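Nallow household demonstration project
Progress report to Movent, second period
Prepared by Anneli Ikonen, Zolludton site

Recording of hand-guided demonstrations continued through the period and the Zolludton room is now in regular use. We have 221 accepted demonstrations against a target of 1000. The shortfall comes mainly from March, when the tracking software had to be reinstalled – twice – and no usable recordings were made for five working days.

Demonstrators work with handheld grippers in place of a robot arm. The current task set covers drawers, shelves and the refrigerator. 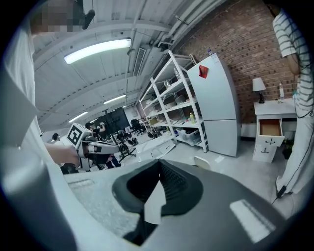
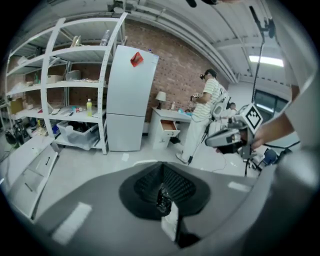
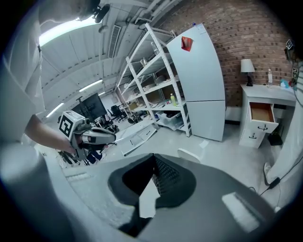

Zolludton room, with the shelving, the refrigerator and the open drawer by the brick wall.

Progress Report No. 2, page 5

Quality checking is still done by hand. A demonstration is rejected if the marker on a gripper is lost during a grasp or if the two grippers' recordings cannot be aligned. Most rejections so far fall in the first group, and we have asked demonstrators to keep their wrists turned so the marker stays visible.

The first training run on the drawer task has started at the Costello lab. Results will be given in the next report. Labour costs are within budget. We ask Movent to approve moving the unspent travel money to data storage, which is filling faster than we had planned for.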